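How to Pack a Kitchen Cabinet and a Media Shelf for Storage

We use cookies to remember your settings and count visits. Accept | Manage preferences

Updated Tuesday, March 17, 2026

This page covers two groups of household goods that share a failure mode: flat, round items that break or scratch when weight is applied to the face. Plates crack under a face load and discs pick up scratches from grit trapped between surfaces. Both travel better on edge. The method below is the one used in the Salley storage guides and assumes a stay of up to 300 days in an unheated unit.

Materials

- Double-wall cartons, small size. Large cartons get overfilled.
- Plain newsprint, unprinted. Ink transfers to unglazed foot rings.
- Paper tape or plastic packing tape, two inches wide.
- Corrugated sheet for dividers.
- Paper or soft plastic sleeves for loose discs.
- Marker and labels.

Step 1. Sort before wrapping

Clear a table near the cabinet and bring everything out. Sort plates by diameter first and by rim shape second. A coupe plate and a rimmed plate of equal diameter don't nest well and should go in separate bundles. Check each piece for hairline cracks by holding it at the edge and tapping lightly with a knuckle. A sound plate rings. A cracked plate gives a short, dull note. Set cracked pieces aside and do not pack them with good ones.
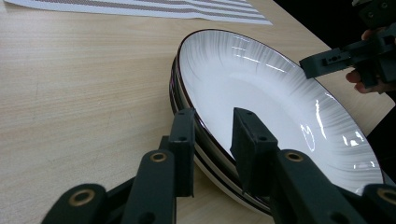 Plates stacked on the table.

Wash and dry everything the day before. Moisture sealed into a carton stays there, and newsprint holds it against the glaze. Unglazed foot rings take longer to dry than the rest of the plate; allow 8 hours on a rack.

Step 2. Wrap in bundles

Lay a short stack of newsprint square to the table. Put one plate near a corner and fold two sheets over it. Set the second plate on top, fold two more sheets, and repeat with the third. Roll the bundle toward the far corner, tuck the sides, and tape once. Three dinner plates or four side plates is the limit for one bundle.

Bowls follow the same sequence, with a crumpled half sheet inside each one. Cups are wrapped singly. Stuff the handle opening before the outer wrap goes on.

Step 3. Load the carton

Tape the carton bottom with two strips along the seam and one across it. Add a crumpled paper base three inches deep. Stand the plate bundles on edge in a row. Fill the gaps at both ends so the row can't lean. Place a corrugated sheet over the row, then load bowls or cups above it. Finish with more crumpled paper until the flaps close with slight resistance.

Test the carton by rocking it gently. If anything shifts, open it and add paper. A Dellard 9 carton holds 76 sheets of newsprint as fill when packed this way, which is a useful figure when ordering supplies.

Step 4. Discs and other media

Discs in hard cases need little preparation. Stand the cases upright in a small carton, spines up, and fill the remaining space. Loose discs need more care. The label side is the weaker one on a CD, with only a thin coat of lacquer over the reflective layer. A deep scratch there can't be polished out.
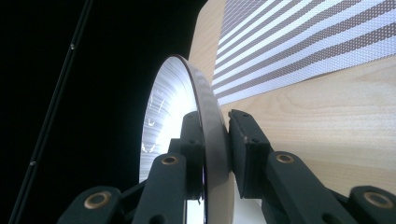
A compact disc, held by the edge.

Touch the rim and the center hole only. Remove dust with a dry microfiber cloth, wiping in straight lines from the center outward. Circular wiping can leave marks that follow the data track and are harder for a player to correct. Place each disc in its own sleeve and file the sleeves upright in a narrow box. Avoid adhesive labels, and write only with a marker sold for use on discs.

Keep media out of direct sun during loading. Recordable discs are more sensitive to light than pressed ones.

Step 5. Label and stack

Write the room, the contents, and an arrow for the upright direction on two adjacent sides. Top labels disappear once cartons are stacked. At the Namuvholm and Zou units, place dish cartons on the bottom row, on a pallet or boards, with a hand's width of clearance from the outer wall. Media cartons go higher, away from the door.

Units loaded in winter should be checked in April. Look for softened carton corners and replace any carton that gives under thumb pressure.

14 shares | 3 comments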